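How to compare two grippers without fooling yourself

Most gripper comparisons you read online are worth very little. Someone bolts on the new part, picks up a foam cube, and declares a winner. I did the same with the Jilto fingers last year and had to take it all back. What follows is slower and duller, but I trust the numbers.

What you need: two arms of the same build on one rail, the two grippers you want to test, and a handful of objects you didn't choose yourself. Tetsuya Noguchi picked mine, and he picked awkward ones.

Step 1. Fit the Grerkell gripper to one arm and the Ogura to the other. Run the same controller settings on both. If the maker's leaflet tells you to raise the current limit, ignore it for now. Grerkell claims up to 106 newtons of grip, and I have yet to see a test that shows it.

Step 2. Home both arms and check for play at the wrist. A loose screw will look exactly like a bad gripper.

Step 3. Do 30 picks per object per arm, then swap the grippers over and do the lot again. People skip the swap. Don't – on my rig the left arm was simply the better arm, and the first table of results flattered whatever was on it.

Step 4. Write down every miss as it happens, including the ones you feel like blaming on the object. Soft toys and small boxes fail in different ways, so keep separate columns.

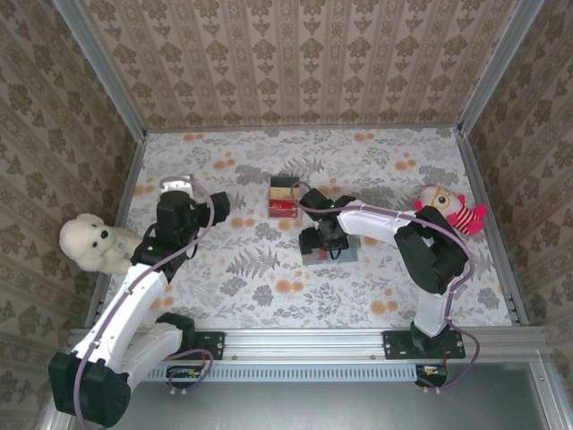 Does a stronger grip mean fewer drops? Only up to a point, and on soft things it made very little difference in my runs; finger shape and approach angle mattered far more.

Step 5. Leave the logger running overnight if you want wear figures. Mine stopped at 3,307 cycles because the Lillia software filled the disk, so I'm not publishing any. Set a size limit on the log file before you start.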